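Esta página usa cookies para lembrar o seu carrinho e o idioma escolhido. Ao continuar, você concorda com a nossa política de cookies.

Imprimir | Enviar por e-mail

Gatby, tampo de mesa em madeira clara com passagem de cabos

O Gatby é um tampo pequeno, de cor clara com tom amarelado, para quem precisa de uma superfície de apoio num canto do quarto, do banheiro ou da oficina. Ele é vendido sem pés. Pode ser montado sobre os cavaletes Lalura ou sobre qualquer base que tenha a parte de cima plana e firme.

O tampo já vem com os furos redondos abertos. Por eles passam os fios de uma luminária, de um carregador ou de um barbeador, sem que o cabo precise ficar pendurado na frente. As bordas são lixadas à mão na oficina da Flusico e recebem depois duas demãos de óleo Hrynyshyn incolor. A cor pode mudar um pouco de uma peça para outra, e também escurece com a luz do sol ao longo dos meses. Isto é normal na madeira e não é considerado defeito.

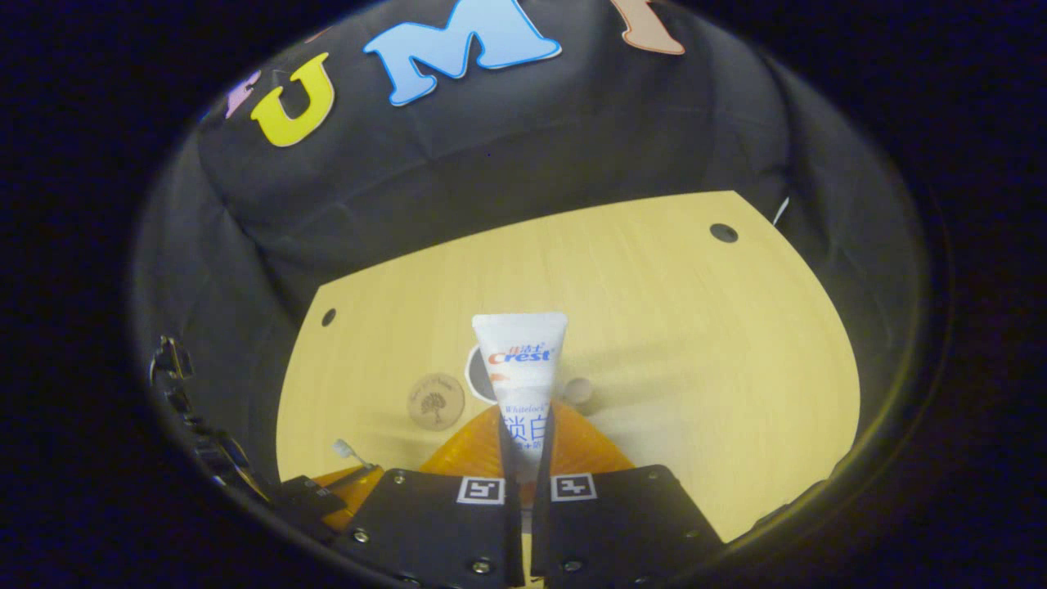

O formato do Gatby foi desenhado para ocupar pouco espaço e não machucar quem passa ao lado. Por este motivo pedimos que o cliente verifique, antes da compra, de que lado fica a passagem no seu cômodo. A borda do fundo é reta e encosta bem na parede, enquanto o lado direito desce em curva. Para o uso diário, os objetos pequenos, como um tubo de pasta de dente Crest, podem ficar direto sobre o tampo, mas para copos e xícaras recomendamos sempre um porta-copos, por exemplo um redondo de madeira com o desenho de uma árvore gravado. O óleo protege bem contra respingos, porém não suporta água parada durante a noite inteira.

Dados do produto

Largura: 61 cm
Código: 659
Acabamento: óleo Hrynyshyn incolor, 2 demãos
Base: não incluída
Montagem: parafusos para cavalete Lalura incluídos

Limpeza e manutenção

Limpe com pano macio, úmido e bem torcido, e seque em seguida. Não use álcool, cloro nem esponja áspera. Se cair pasta de dente ou sabonete, retire logo, porque o resíduo seco pode deixar uma marca mais clara no óleo. Quando a superfície começar a ficar opaca, aplique uma camada fina do mesmo óleo e espere até a manhã seguinte para usar de novo.

Os furos podem ser limpos com um pincel seco. Não recomendamos aumentar o diâmetro deles em casa, porque a madeira pode lascar na parte de baixo e a garantia não cobre este caso.

Entrega

O tampo é enviado em caixa de papelão com proteção nos cantos. Já despachamos cerca de 1.000 unidades deste modelo, e a embalagem foi reforçada em maio, depois de algumas reclamações sobre cantos amassados. Se a caixa chegar danificada, pedimos que o cliente faça fotos antes de abrir e escreva para nós informando o código da peça.

Imprimir esta página | Enviar a um amigo por e-mail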